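Fulard: eine Sammlung von Pflegetagebüchern für trockene und lockige Haare

Stand: 20.05.2018

Schön, dass ihr hergefunden habt! Fulard ist aus meinem eigenen Badezimmerschrank entstanden, genauer gesagt aus einem Schulheft, in das ich jahrelang hineingeschrieben habe, womit ich meine Locken gewaschen, gespült und geölt habe und wie sie am nächsten Morgen lagen. Irgendwann haben Leserinnen meines Blogs angefangen, mir ihre eigenen Hefte abzutippen, und aus den vielen Mails ist dann diese Datensammlung geworden.

Was drin ist

Die Sammlung umfasst 3000 Einträge von 38 Schreiberinnen und Schreibern. Jeder Eintrag steht für eine Haarwäsche und liegt als Zeile in der Datei waeschen.csv. Dazu gibt es die kleinere Datei personen.csv mit Angaben zu Haartyp, Haarlänge, Färbung und Wasserhärte am Wohnort, soweit die Leute sie mir verraten wollten. Bei 900 Einträgen findet ihr außerdem einen freien Kommentar, und die lese ich selbst am liebsten, weil da so wunderbar geschimpft wird (über Silikone, über Regen, über Mützen).

Die Spalten in waeschen.csv

eintrag: laufende Nummer
person: Kürzel, passend zu personen.csv
methode: Shampoo, nur Spülung, Roggenmehl, Lavaerde oder Sonstiges
trocknung: Luft, Handtuch, Diffusor oder Föhn
oel: ja oder nein
note: Zufriedenheit am Tag danach, von 1 (sehr gut) bis 4 (bitte nicht ansprechen)
kommentar: freier Text, oft leer

Die Noten hat jede Person nach eigenem Gefühl vergeben. Eine Zwei bei der einen kann also gut eine Drei bei der anderen sein, und ich würde euch herzlich bitten, immer erst innerhalb einer Person zu vergleichen, bevor ihr alles in einen Topf werft. 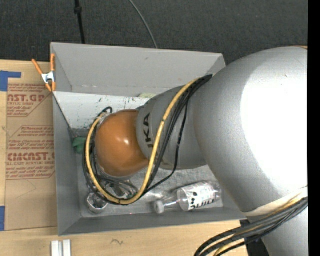 Kann ich die Sammlung auch nutzen, wenn ich glatte Haare habe?

Das geht, nur sind die glatten Haare deutlich in der Minderheit. Filtert in personen.csv nach dem Haartyp und schaut euch dann vor allem die Spalten methode und trocknung an.

Woher die Einträge kommen

Der größte Teil stammt aus dem Leserkreis meines Blogs, ein kleinerer aus dem Forum Ojala, wo ich im Juni um Mithilfe gebeten hatte und mit Heften geradezu überschüttet wurde. Alle haben zugestimmt, dass ihre Angaben hier stehen dürfen. Namen und Wohnorte habe ich herausgenommen, Produktnamen auch, denn ich möchte niemandem etwas verkaufen. Nur in den Kommentaren taucht noch ab und zu ein selbst gerührtes Haaröl namens Vollow auf, das ist ein Rezept aus dem Forum und nirgends zu kaufen.

Was noch fehlt oder hakt

Wintereinträge sind rar, und gerade da wird trockenes Haar ja erst richtig zickig. Die Wasserhärte ist meistens vom Versorger abgeschrieben und bei einigen geschätzt; die geschätzten Werte tragen ein Sternchen. Umlaute sind in UTF-8 gespeichert, wer die Dateien in einer älteren Tabellenkalkulation öffnet, muss das beim Import bitte von Hand einstellen.

Weitergeben und mitmachen

Ihr dürft alles verwenden, verändern und weiterreichen, solange ihr Fulard als Quelle nennt. Neue Tagebücher nehme ich furchtbar gern, am liebsten als CSV mit denselben Spalten, zur Not aber auch als abfotografiertes Heft, dann tippe ich eben abends mit einer Kanne Tee. Fehler meldet ihr am besten mit der Nummer des Eintrags, dann finde ich die Stelle schneller.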